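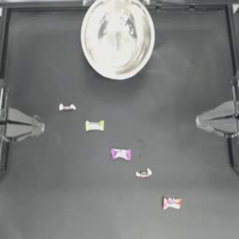
4.2 Open-day trial

The system was shown to visitors at the Tronbridge site on Mon 26 February. Earlier tests, run in December, had used only project staff as operators, and we wanted to see how the task held up with people walking past and asking questions. The task was the one defined in Section 3: wrapped candies are laid out in a line on a gray work surface, and a two-finger gripper moves them one at a time into a white bowl.

Figure 4. Start state of the candy task, with the gripper open and the bowl empty.

Each session lasted 30 minutes, with 11 sessions over the day. A Flukum operator stayed at the stop button throughout. Visitors could choose the order in which the candies were picked but could not move the bowl. Between sessions the operator reset the layout by hand and ran the Dratine calibration routine again.

In total 1817 picks were logged. The first 100 were left out of the analysis, as the lighting in the hall was still being adjusted. Twisted wrapper ends were the most common cause of a poor grasp, and the Manurung planner usually asked for a second attempt in those cases. Visitor comments were written down by the operator and are treated separately in Section 5.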